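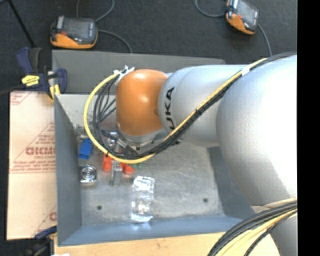 *Orange-wristed KUKA arm at work over a metal bin.*

## Changes to hard rubbish and the Elodell drop-off

The hard rubbish booking system changes in September. Until now the whole of Elodell had one collection fortnight, and everything went out on the nature strip at the same time. From September each household books its own collection, up to 3 a year, and gets a pick-up date by text message or letter.

Bookings can be made online or over the counter at the Pawlak Street office. The phone line will also take bookings, but it is shared with rates enquiries and the wait is longest before 10 am.

### What you can put out

Each booking covers two cubic metres, a bit less than a standard box trailer loaded to the height of a cage. Mattresses are counted separately, with a limit of two per booking. Please stand them on their side and keep them off the footpath.

We will take furniture, whitegoods with the doors removed, bikes, barbecues without the gas bottle, rolled carpet, and timber up to 1.5 metres long with the nails knocked flat.

We won't take tyres, paint, car batteries, asbestos sheeting, bricks, soil or garden cuttings. Green waste still goes in the lime-lid bin. Paint and batteries can be dropped off free at the Grarnard transfer station during normal hours.

Put items out no earlier than the evening before your date. Last year we had about 3,000 collections across the shire, and the most common complaint was piles sitting out for a week or more and being picked through. Items left out without a booking will be tagged, and the household given seven days to bring them back in.

### Grarnard transfer station

The station gate now closes at 4 pm, and the last vehicle is let in at 3.45. The weighbridge will be out of use for part of September while the deck is replaced. During that time loads will be charged by vehicle size: a car boot is $16, and utes and trailers are priced on the board at the gate.

The tip shop stays open through the works. Use the Postitz Road entrance and park on the gravel, as the sealed car park will be fenced off. The shop is short of working garden tools and kids' bikes, and has more bookcases than it can sell.

Soft plastics are not being accepted at Grarnard for now. Please put them in the red-lid bin. They can't go in the yellow one, even bagged.

### Units and flats

If you live in a block with shared bins, the body corporate or managing agent needs to make the booking. Tenants can ask their agent to do this, and the agent has been sent the form. Blocks of more than 10 units can ask for a skip instead of a kerbside collection.

Questions about the changes can go to Gualtiero Sala in the waste services team, care of the Pawlak Street office. Printed copies of the new guide are at the library and the pool kiosk.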